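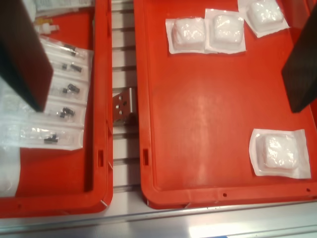
My horse stands like a statue until I put my foot in the stirrup, and then he leaves, a reader wrote to us after the last issue. She wanted to know if she should hold the reins shorter, ask a friend to hold his head, or simply learn to get on faster. She has already tried the third one, with success on some days and a bruised hip on others.

We receive this question in many versions at Grulletti, and we decided to give it the space of a full item this time. Walking away from the mounting block is so common that many riders do not see it as a problem anymore. They swing up while the horse is moving, find the second stirrup somewhere near the arena gate, and begin the ride from there. On a quiet horse at home this may go well for years. On a cold morning at a show ground it may go badly in a moment.

First look at the body

Before any training, please check if it hurts. A horse that moves away when you mount may be telling you that the saddle pinches, that it slips to the left under your weight, or that the back is sore. Ask yourself when it began. If your horse stood well in the summer and started to walk off after a change of saddle, pad or work, the mounting block is probably not where the trouble is.

Look also at the girth. Some riders leave it quite loose, with the idea to tighten it from the saddle, and then the saddle rolls when they step up. Others close it in one pull, and the horse is already tense before he arrives at the block. Tighten it in stages: once after saddling, once after you have walked him to the arena, and once more just before you mount.

Use a block that is high enough. Getting on from the ground pulls the saddle strongly to one side, and the horse must take a step to keep his balance. You can't correct him for that step. At our yard we changed from a low step to a block of 70 centimeters, and two of the older horses became calmer with no training at all.

What the horse has learned

If the body is fine, then it is a question of habit. Think about what normally happens. You sit down, you collect the reins, and immediately you ride forward. After some months the horse knows the order by heart and begins to walk a little earlier each time. First he walks when you sit, later when your leg is in the air, and at the end when you only lift your foot. He is not being rude. He has understood the routine very well, and we have to teach him a different one.

The exercise

Take a day when you don't plan to ride. Put on the saddle and bridle as usual, and bring a few small pieces of carrot if your horse is polite with food.

Lead him to the block and stop him in the place where you want him. Stand on the ground beside his shoulder and wait. When he is quiet, with his head at a normal height, scratch his neck and lead him away. Make a circle and come back. Many people want to skip this part, and with a few horses you may, but do it at least once so that you know.

Next, step up on the block and only stand there. The horse often swings his hindquarters away at this moment. Don't pull him back with the reins from above. Step down, lead him forward and around, and place him again. The correction should be boring and always the same. When he stays, scratch him, step down, and walk away together.

Then you begin to do small things from the block. Lay your hand on the saddle. Pat the seat. Move the far stirrup so that it touches his side lightly. Lean over him with a little weight and come back. Put your toe in the stirrup and take it out. Each of these is a separate exercise, and you go to the next one only when the last one gives you no reaction. If he walks off, you went too quickly, so return to the easier step and finish there.

When you finally sit in the saddle, sit down softly and do nothing. Leave the reins long enough that he is comfortable. Count slowly to 13 before you ask for the first step. We choose this odd number with our students for a simple reason: most of them stop counting at ten, and the horses know it. After that you may ask him to bend his neck a little and take a piece of carrot from your hand, first on one side and then on the other. He will soon begin to wait for it, and waiting is done standing still.

Short sessions are better than long ones. Ten minutes on several days gives more than an hour in one afternoon. Over one winter we wrote down each session with a young mare that came to us from Skukis, and she needed more than 100 repetitions of the complete mounting before we would call her reliable. That sounds like a lot, but many of them took less than a minute.

Things that make it worse

Holding the reins very tight is the most frequent mistake. The horse feels closed in front, so he goes backward or sideways. Keep a light contact, a little shorter on the side near you, and use your voice.

A helper at the head can be useful for safety, especially with a young horse, but don't let it become the only way. If the horse stands only when someone holds him, he has not learned to stand. Ask your helper to move one step farther away every few days.

Be careful with your toe as well. When you step up, it is easy to push it into his ribs, and he obeys what he thinks is your leg. Turn your foot so that it points along the girth toward the front. And please don't drop into the saddle with all your weight.

Do it also in other places. A horse who stands perfectly at the block by the barn may have forgotten everything at the river path near Lopes, where you must get on from a fallen tree. Practice with fences, banks and different blocks, and from the right side too. Mounting from the right feels very clumsy in the beginning, for the rider more than for the horse.

To our reader

We would say: no, don't get on faster. Take two weeks, go back to the ground, and check the saddle first. Please write to us how it is going.

The autumn ground work mornings at Stumosico start again on October 3, 2022. The first one is about standing and mounting, and riders may come without a horse to watch. Places with a horse are limited, so tell the office early if you want one. Bring gloves, a long lead rope, and your usual saddle.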